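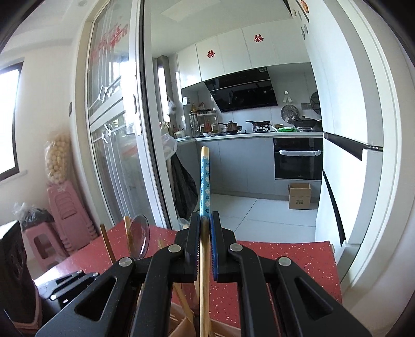 Talk notes – "Chopsticks and the Shared Table"
Rudimthorpe Supper Circle, 19/08/2018

Opening (take it slowly, let people sit down)

Good evening, everybody, and thank you to Jin-sol Bae for asking me back after I ran so badly over time last October. I have promised her I'll watch the clock, and she has promised to wave at me.

Ask for a show of hands: who keeps their chopsticks in a drawer? And who keeps them standing up in something on the table? Wait for the arguing to start – it always does with this crowd.

Part one: the pot on the table

I grew up in a drawer house. My mother wrapped ours in a dish towel, and you had to go digging for a pair that matched while the soup got cold. Then I married into a family where the chopsticks lived right out on the table, and I have to say I was won over inside a week. You sit down, you reach, you eat. If a cousin turns up you reach again.

A holder with slots in the sides is my favorite kind, and I'll say why, so please stop me if I go on. Air gets in, the sticks dry all the way down, and you don't end up with that dark ring at the bottom that wooden ones get when they stand in a puddle. Drain them on a towel first, tips up, and give them a good hour.

(Pass the Ellery holder down the left side of the room now. Get it back!)

Part two: plain or painted?

Plain wood is kind to noodles. It grips, and it forgives a beginner. The painted ones are the ones people fall in love with, of course, and I'm no better. A band of blue with little flowers up near the hand end will cheer up any Tuesday supper – no, say "any weeknight supper," Ataberk teased me about that last time.

What you want is decoration at the top and bare wood where the food goes. Wash them by hand in warm water, no soaking, and skip the dishwasher, however tired you are.

Part three: room for one more

Tell the story of the New Year dinner here. We had two folding chairs and one good one, and my neighbor came across the yard with a stack of plastic stools up to her chin. Stools are a wonderful thing in a small room. They stack against the wall, they wipe clean, and between meals one of them will always end up holding somebody's bags.

A speckled tabletop is a help too, as it hides the crumbs until you've got your breath back.

Questions

Ataberk Polat has the sign-up sheet for the noodle evening. Leave time for the lady who wants to ask about lacquer, and remember to hand back the key to room 201.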